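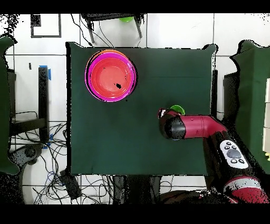 *Bowl-stacking station, Clurnby site: red arm over the cloth-covered table, with the nested bowls at upper left.*

# Test Operators, Arm Safety Review (fixed term)

The Clurnby site of Stüber invites applications for two Test Operators to support the review of an unplanned-motion fault in its tabletop handling program. The posts begin in September and report to Frauke Nolte, Head of Machine Safety.

## Background

In the course of 353 logged stacking runs, the arm failed to hold position after a protective stop on four occasions. In each case the forearm sagged toward the table after the stop was confirmed on the controller. In the last of these, an operator who had reached in to reset the bowls received a bruised wrist. Normal operation was suspended the same day. Runs now proceed at reduced speed only, with two persons present.

The cause has not been established. The review will examine the joint brakes, the stop signal path and version 32 of the Kirna control software.

## Duties

- Carry out 400 supervised runs according to the written test plan
- Trigger stops at assigned points in the motion and record any movement that follows
- Inspect cables and connectors before each shift
- Report every irregularity, including those that clear without action
- Keep hands and tools outside the marked reach of the arm until the second operator has confirmed that power is off

## Requirements

Applicants must have completed a technical apprenticeship or have equivalent shop experience. Familiarity with lockout procedures is required. Prior work with robot arms is welcome, though training will be given. Applicants must be able to stand for long periods and to write clear fault reports in English.

## Terms

The posts are offered at 80 percent of full-time hours for six months. Shifts begin at 7:30 a.m. Operators may halt any run at their own discretion, without prior approval and without effect on their evaluation.

## Applications

A letter and résumé should be addressed to Gervásio Arruda, Personnel Office, Stüber, Clurnby. Persons who were present during any of the four events may apply, but must state this in their letter.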